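Filed under: Workplace Automation > How-To

Before You Let an Arm Clear the Break Room

Vendors will tell you it saves 14 hours a month. Ask whose hours. At Ollport, the cleaning shift got shorter and so did the paychecks.

1. Try it on your own mess. Put out a bowl, a mug and a ketchup bottle lying across a plate, then stand there and time it.

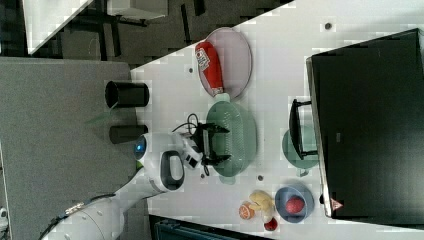 2. Write down who steps in. Every reset is somebody's work, so put it on the schedule and pay for it. Nyokabi Koech kept that log at Ollport through February, and managers hated reading it.

3. Keep the layout the same for a week, then move the mug next to the toaster oven and time it again.

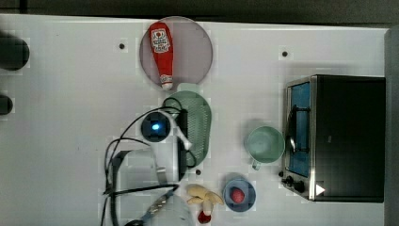
Who should sign off on the trial?

The people who clean the room now, before anyone signs a lease.

Contact Retton Workplace Guides | Back to top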